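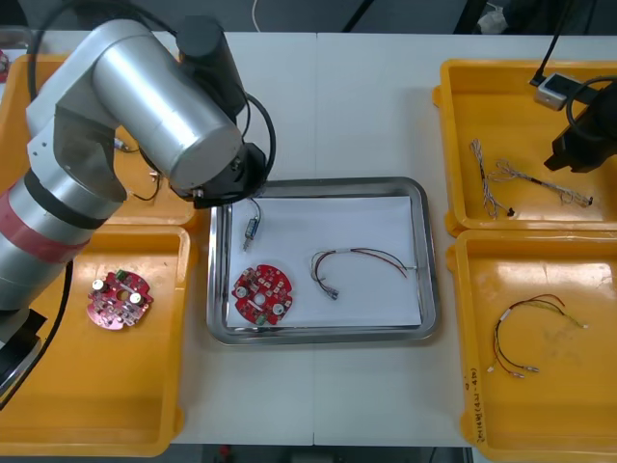 I have been to the Wurville tasting room twice now, and I'm still not sold.

The first time was in June, on a Thursday, when the place was half full and the person pouring had time to talk. The second was a Saturday with a guitar player. Between the two visits I paid for seven pours and drank maybe four of them to the end. I went back because a couple of you wrote to say I must have caught it on an off day. I don't think I did.

My trouble starts with the word "collective." Wurville pours for three labels: its own, Lazaridis and Namer. On the chalkboard they look like separate outfits with separate ideas. In the glass I had a hard time telling the Lazaridis red blend from the Namer red blend, and when I asked where each one was made I got the same answer both times, which was "right back there." Same tanks, same press, same cellar crew, as far as I could get anyone to say. That's a perfectly normal way to make wine. Small labels share a roof all over the country. But then don't charge me a second flight fee to "compare the houses."

The Datum white is the bottle everybody brings up. They made 3,000 bottles and the card on the bar says it got 91 points. From whom? The card doesn't say. I asked, and the answer was "a panel." I've sat on a panel. It was me and two guys in a hotel meeting room with a bucket. A number with no name next to it tells me about as much as "award-winning" on a jar of salsa.

For the record, the Datum is fine. It's crisp, a little salty, a bit short at the finish. I'd drink it with fried clams and not think about it again. At half the price I might buy some.

What did I like? The plain rosé under the Wurville label, which gets no card and no points and which they seemed almost embarrassed to pour. Also the bread. The olive oil with the bread was better than most of the wine, and I told them so, and I don't believe they took it the way I meant it.
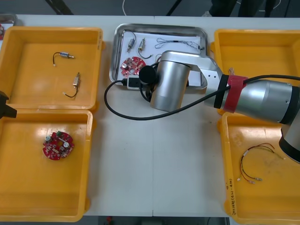
Lefteris Liapis wrote in after my first visit to say I was being unfair about the shared cellar, that two people can use one kitchen and cook very different dinners, and that I should try the Namer red after it's been open for an hour. So on the Saturday I asked for exactly that. They had a bottle open since noon. It was softer, I'll give him that much. It was also softer in the same way the Lazaridis was.

Maybe I need to taste them blind, at home, with somebody else pouring. I bought one of each on the way out, so I'm now out real money on this argument. The rosé was sold out.

Last updated: June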